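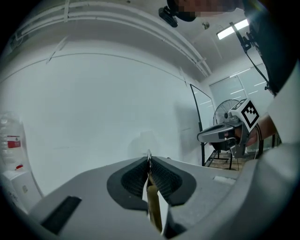

The works under this grant cover the refit of the ground-floor packing and storage room at the Akoldale site, and this report takes them up to 13 May 2023. The structural and decorating stages are complete; shelving, part of the electrical work and the move of stock are still open. The walls have been finished in white, and the parallel conduits overhead have been left on show and painted to match the ceiling, as agreed at the design stage. Lighting is by long fluorescent fittings fixed at ceiling level. The change from the boxed-in ceiling of the first drawings saved 900 pounds, which has been moved to the shelving line with your office's consent.

## Walls and ceiling

The old lining was taken down in the first week of the works. Damp was found behind it at the north end, over a smaller area than the survey had suggested, and the plaster there was cut out and replaced. All joints were then filled, sanded and given two coats. One joint near the loading door opened slightly as the room dried and has been filled again. It will be checked once more before the shelving goes up, as access after that point will be poor.

Brackets for the conduits were reset at closer spacing than before. The contractor, Kallio, had proposed reusing the old ones throughout; a number were bent and were replaced from the small-parts allowance.

## Lighting and power

Light levels at bench height meet the figure set in the specification. Readings were taken with the blinds shut and again in daylight. The switch by the inner door still controls only half of the fittings and will be rewired at the next visit. Two double sockets on the east wall have been tested and signed off. The remaining sockets wait on a part that Kallio has on order.

## Packing materials

The move to plain card packing has gone ahead of the room itself. Strips, dividers and corner pieces are now cut from flat brown board supplied by Wullent, and the foam inserts have been withdrawn from all new orders. A first batch of 3000 strips was delivered and stored in the corridor. Quality is acceptable, with two remarks:

- Strips from the bottom of each bundle tend to bow. Bundles are now laid flat and weighted overnight before use.
- Cut edges vary slightly in width. The tolerance in the order has been tightened for the second batch.

Packing times were recorded over 34 parcels of mixed size. The card method was slower at first and came level with the old one by the end of the trial. Breakages will be reported separately, when the returns are in — the sample is too small to support a figure at present.

## Shelving

Baronis has confirmed the bay layout. The lowest shelf has been raised to let a mop pass under it, and the end bay has been made narrower to keep the fire door clear. Fixing points have been marked on the long wall but not drilled. The order was placed later than planned, owing to a query over the load rating of the upper shelves, and this accounts for most of the slippage in the programme.

## Budget

Spending stands at around 2 per cent under the approved profile. The underspend is a matter of timing and will close when the Baronis invoice is paid. No call has been made on the contingency. The damp repair was met from the decorating line.

## Next steps

1. Rewire the inner door switch and fit the remaining sockets.
2. Recheck the joint near the loading door, then drill and fix the shelving.
3. Move stock from the corridor, starting with the flat board.
4. Review the second Wullent batch against the revised tolerance.

The final report is due in November and will include the breakage figures. Questions on the accounts or the programme should go to Sunee Inthanon, who holds the site file and the signed test sheets.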